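Folding notes, June, after lunch

Back on the dark clothes today, which I'd been putting off because the navy stuff shows every crease.

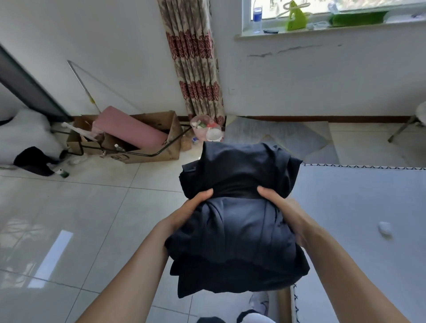

I'm trying the roll again instead of the flat fold. Thumbs on top, fingers tucked well in, and squeeze as you go or the whole thing goes slack in the middle! Did 15 pieces before tea and had to redo two (my own fault, I was rushing).

Still want to try the Tramer way, sleeves in first, then up from the hem. Asamoah's sheet says eight seconds a piece, which I'm nowhere near. The tiles are murder on the knees, so must bring a cushion. Also the rolls need to go on shelf 1224, bottom row, and I keep forgetting to label them.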